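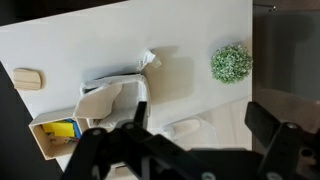 tissuebox_tess

12 June 2023

Okay, decluttering people, talk me down! I'm moving to Tetville in December and want to get rid of 30 things a week till then. Too much?

morrow43

Way too much. I did 2 a day once and ended up rebuying a can opener.

Pell_K

Disagree, go fast. If you stop to think you keep everything (ask my garage).

tissuebox_tess

Ha, my garage too. Maybe I'll start with the coat closet.

morrow43

Keep the boots though!!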